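Pre-Session Inspection Checklist, Simulated Dining Room, Teleoperated Demonstrations
Prurora project, Skurach build. Revised April 2026 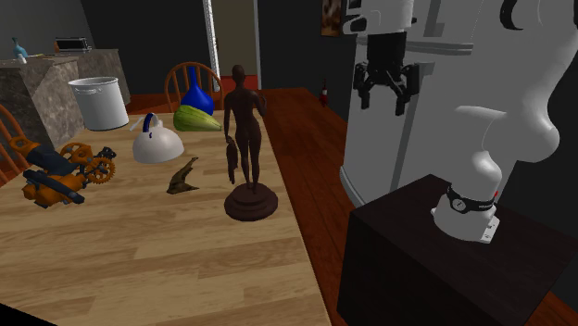
Complete this list before the first demonstration of each operator shift and again after any change to the scene file. Mark each item OK, FIX or N/A. An item marked FIX stops recording until it is cleared. Comments below each item are from the last inspection and stay on the sheet until the next one replaces them.

SECTION A. WORKSTATION AND OPERATOR

A1. Hand controller straps are intact and the wrist loop is on the operator before the arm is enabled.
Result: OK
Comment: Left strap replaced. Old one was fraying at the buckle.

A2. Floor space around the operator is clear to arm's length in every direction. Chair pushed back, cables taped down.
Result: FIX, then OK
Comment: Headset cable was running across the mat. Moved to the ceiling hook. Please leave it there.

A3. Stop pedal is under the operator's non-dominant foot and halts the simulated arm when pressed.
Result: OK
Comment: Tested three times with the arm moving. Pressing the pedal also ends the recording, so save first if the take is worth keeping.

A4. Operator has had a break since the last block.
Result: OK
Comment: None.

SECTION B. SCENE LOAD

B1. Scene opens without missing meshes or textures.
Result: OK
Comment: The blue vase loaded with its texture this time. It came up plain gray in the November build.

B2. All tabletop objects are at rest before the arm is enabled. Wait for the settle flag.
Result: OK
Comment: The statue is the last to settle. It is the tallest thing on the table and its base is small for its height. Do not skip the wait even when it looks still.

B3. No object is sunk into the table or floating above it.
Result: OK
Comment: Checked the gourd and the orange gear model from a low camera angle. Both have irregular collision shapes and have given trouble before.

B4. Chairs are in their default positions.
Result: OK
Comment: If a chair gets bumped during a take, reload the scene. Do not drag it back by hand in the editor. The saved pose will not match.

B5. Lighting preset matches the session plan.
Result: OK
Comment: Back wall is dark in this preset. That is correct for this batch.

SECTION C. ROBOT

C1. Pedestal is fixed and does not shift when the arm is run at full reach.
Result: OK
Comment: Checked at the far end of the table. No movement.

C2. Arm starts from the home pose with the gripper pointing down and off the table.
Result: OK
Comment: Operators have been starting takes from wherever the last one ended. Those takes are being rejected at review. Send the arm home every time.

C3. Gripper opens and closes fully and matches the trigger position.
Result: FIX
Comment: Gripper reached 98 percent closed with the trigger all the way in. Recalibrated the trigger and ran it again. Still 98. The fault is in the mapping file and has been reported to Sethi. Thin objects may slip. Recording on hold for anything that needs a full close. The kettle handle task may go ahead under a signed exception.

C4. Force limit is on and set to the value in the session plan.
Result: OK
Comment: Confirm this in the panel. The icon in the headset does not update after a scene reload.

C5. Motion scaling is 1 to 1 unless the plan says otherwise.
Result: OK
Comment: None.

SECTION D. REACH AND CLEARANCE

D1. Target object can be reached without a joint limit warning.
Result: OK, with note
Comment: The bucket in the back corner is at the edge of what is comfortable. Bring the arm in high over the table and come down on it. A low sweep will take other objects with it.

D2. Path from home pose to target is clear of tall objects.
Result: OK
Comment: The statue stands closest to the robot and is in the way of most direct paths. Lift before you cross. A take where the statue is touched is a failed take, even if it stays upright.

D3. Place location is clear and large enough for the object.
Result: OK
Comment: Use the open tabletop toward the near end. Do not place anything behind the kettle.

D4. Elbow clears the table edge through the whole motion.
Result: OK
Comment: Operators watch the gripper and forget the elbow. Run one slow pass with recording off and look only at the arm.

SECTION E. RECORDING

E1. Disk has room for the full block.
Result: OK
Comment: Plan is for 2000 takes across the whole batch. Old test takes cleared to make space.

E2. Task label in the recorder matches the task being shown.
Result: FIX, then OK
Comment: Found 11 takes from the previous shift filed under the gourd task that were kettle takes. Relabeled. Read the label out loud before you press record.

E3. One test take played back from start to finish before the block begins.
Result: OK
Comment: Playback must show the arm and objects ending where they did live. If an object ends up somewhere else, stop and call Gastamside support. Do not record over it.

E4. Failed takes are marked failed and kept.
Result: OK
Comment: Drops and missed grasps are used in training. Do not delete them. Takes ended by the stop pedal are marked "stopped" and go in their own folder.

SECTION F. GENERAL COMMENTS

Slow down on the approach. Most rejected takes in the last block had a good grasp and a bad approach, with the gripper coming in fast and correcting at the last moment. The robot learns the correction along with everything else.

Do not hold still for long stretches while deciding what to do. Decide first, then record.

The small dark object between the kettle and the statue is not a target in this batch. Leave it in the scene and work around it.

Open items at close of inspection: C3, gripper mapping. Reinspect Section C in full when the new file is installed. A spot check of the gripper alone is not enough to clear it.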